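ok so I've been asked three times this month whether the robot housekeeper is finally here, so here's a thread. Short version: sort of, for towels, on a good day. Long version follows, get a cuppa

2/ for context I spend my working life on household chores in simulation. We build fake rooms, drop a policy in, and see if it can tidy up. No real bedrooms get harmed, although I've lost count of the toys that have ended up inside a wall

3/ the demo everyone sends me is the Skanico one. Arm folds a shirt, crowd goes wild. It's a lovely fold! But it's one shirt, on a clean table, laid out flat by a person beforehand. My mum's laundry has never once looked like that

4/ what I care about is the boring stuff on either side of the fold. Where does the shirt go? Is there a door in the way? Did someone leave a ball on the bed? That's most of the job in an ordinary house, and it's where things fall over (sometimes literally)

5/ this is the bedroom we've been running since February. The chore is "clear the bed and put the things away". A seven-year-old could do it in a minute, and would complain for ten

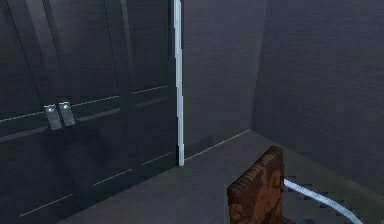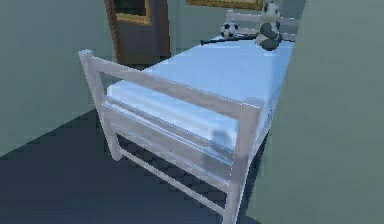 dark cupboard with the two silver handles first, then the bed with the panda and the soccer ball on it

6/ people always guess the panda is the hard one. Nah. Big, soft, forgiving, and you can grab it pretty much anywhere. Our current policy (we call it Mạch) gets the panda 500 times out of 1000 and I'm quite chuffed with that, given where we were

7/ the ball is a pest. Touch it slightly off centre and it's away under the furniture, and then you have a searching problem on top of a grasping problem

8/ and the long black stick is worse again! Thin thing lying flat on a mattress. You need to get under it without ploughing into the sheet, and then you're carrying something long through a room full of stuff to bump into

9/ cupboard doors, though. I could write a whole other thread on cupboard doors. Two handles right next to each other, you pick one, pull, and now you have to back up while the door swings at you. Humans do a little shuffle with their feet without thinking about it. We spent six weeks on the shuffle

10/ a few of you asked about the shop floor. Different story and much cheerier — my colleague Tùng Sầm does bin picking for a parts warehouse on the Kirnero system and it runs 24 hours a day. Same bins, same lighting, same height every time. He's insufferable about it

11/ I did ask him if he'd swap his bins for my bedroom for a week. He said he'd rather do his tax

12/ "but it's only simulation, does it even count?" Fair question. Sim is kinder than real life in some ways (nothing's sticky, no dog) and meaner in others, like contact between soft things, where the physics can get properly weird. I treat a good sim score as permission to try it on hardware and that's all

13/ so can machines do chores yet? My honest scorecard: vacuuming, yes, for years. Folding from a neat pile, getting there. Clearing a kid's bed and putting it all away behind a closed door, in a house it's never seen... I wouldn't buy one for that this year. Probably not next year either

14/ someone's going to reply with the Grellari kitchen video. I've seen it, I like it, I'd love to know how many takes it took. If anyone from there is reading, my DMs are open and I'm friendly

15/ next up is the same chore with the lights turned down, which I'm dreading a bit with all that dark furniture. Will post numbers when I've got them, good or bad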